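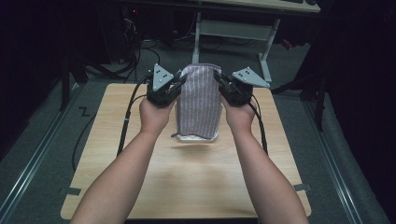
Braredell linen tea towels, set of two - a review after a whole winter of washing up

I bought these in the Pasamcombe arcade in October, mostly for the colour, and I've been boring my friends about them ever since. Time to bore a few strangers as well!

First up, the size. They are big. I can dry a stockpot and both its lids before the towel gives up, and my old waffle cotton ones were sopping after three dinner plates. The weave is fairly open and the label says 186 gsm, so they feel light in the hand and dry overnight on the oven rail, even in August with the windows shut.

Now, they were dreadful for the first week. Stiff as a placemat, and the water just slid about on the glasses. Please don't send them back! Wash them hot a few times with no fabric softener (softener ruins linen towels, whatever the bottle promises) and they come good. By the fifth wash mine were soft and drinking up everything. Wine glasses come out without a speck of fluff, and my partner Kyrylo Kravets, a confirmed drip-dryer, has started picking up a towel without being asked.

I've also used one to cover bread dough, and to strain yoghurt when the muslin went missing. It rinsed out fine. Beetroot didn't, so keep a scruffy old one for that.

A couple of grumbles. The hanging loop is sewn on the short side, so the towel trails near the floor on a low hook, and one loop had come loose at the corner by about Easter - two minutes with a needle fixed it. They crease like mad too. I don't iron tea towels and I'm not starting now.

I paid $12 each on special. The Flornuvholm ones are a dollar less at $11, but they're thinner and the hem on mine puckered. I'd get the Braredells again, and I'm eyeing off the green for Mum.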